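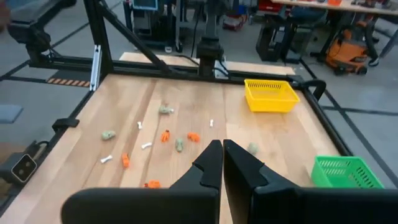

Pale green figures on a wooden tabletop.

The Prusport Tabletop Society has now completed its second season, and members have asked for a written account of the rules under which our winter campaign, Clollum, was played. The present post sets out those rules and the changes proposed for the coming season.

Clollum is a campaign game for 4 players, set on the island of Zatar. Each player governs one valley and may trade grain, timber or salt with any neighbour. Fighting is permitted from the third round onwards. A full campaign lasts 40 rounds, and ours opened in December and was played on alternate evenings at the Apaza Reading Room, to whose management the Society remains grateful.

The scoring system requires some comment. Points are awarded for harvests, for roads and for treaties kept to the end of a year. Treaties proved far more valuable than the original rules intended. The winning valley closed the campaign on 1,113 points, and the greater part of that total came from a single salt agreement which neither side had any cause to break. Members who had invested in roads felt, with some justice, that their efforts had been poorly rewarded.

Two amendments are therefore proposed. Under the first, a treaty will earn its full value in the year of signing and half that value in each year after. Under the second, a road joining two valleys will score for both governors — at present it scores only for the one who paid for it. The rule on winter movement, which was the subject of lengthy discussion, will stand as written. Snow closes the northern pass, and no exception will be made for carts.

Members are also reminded that turns should be declared aloud before any piece is moved. This rule was applied loosely in the later rounds, and a disputed harvest in the eastern valley had to be settled by a roll of the dice.

Comments on the amendments may be left beneath this post. The revised rules will be issued before the next campaign opens, and printed copies will be available at the Reading Room.

Filed under: Games and Pastimes, Club Notes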